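Subject: Re: [Stundcombe-allotments] Blight on early potatoes, and the seed order

Dear all,

Thank you for the many answers to my first message.
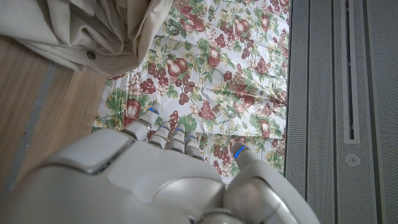
Deligiannis wrote on 9 May 2020:

> I would not lift them yet. Brown spots on the lower leaves in spring
> are very often frost and wind together. Blight comes when it is
> warm and damp for two days. Cut off the worst leaves, put them in
> the council bin and not in your compost, and look again in 5 days.
> Also, did you earth them up before the cold night or after?

I earthed them up after, so this was my mistake. The rows near the hedge, which I had covered with fleece, have no spots. I cut the bad leaves as you say and I will wait. In my first message I wrote that the variety was Medley, but I must correct this. Medley is the name of the salad mix in the next bed. I have lost the label of the potatoes and I know only that they are a first early.

Now the seed order. Jislow will deliver to the gate again if the order together is more than 500 pounds. We are not there yet. If you want onion sets for autumn planting, green manure or the fine netting, please write to me off the list with your plot number and the quantity. Please do not send it as a reply to everybody, as last year I had to search for the orders between the other messages and I missed two.

The delivery will be in August. Payment is when you collect, in an envelope with your plot number on it.

Two small questions from me:

- Has anyone grown the yellow courgette in a pot? I have 9 seedlings and space for four in the ground. The others are free for who wants them, they stand beside the water tank on plot 20.
- The tap by the lower gate turns but gives very little water. Is it the same for you in the morning, or only in the evening when all of us are watering?

I also found a green hand fork on the path between the sheds. I have hung it on the nail inside the door.

With kind regards,
plot 20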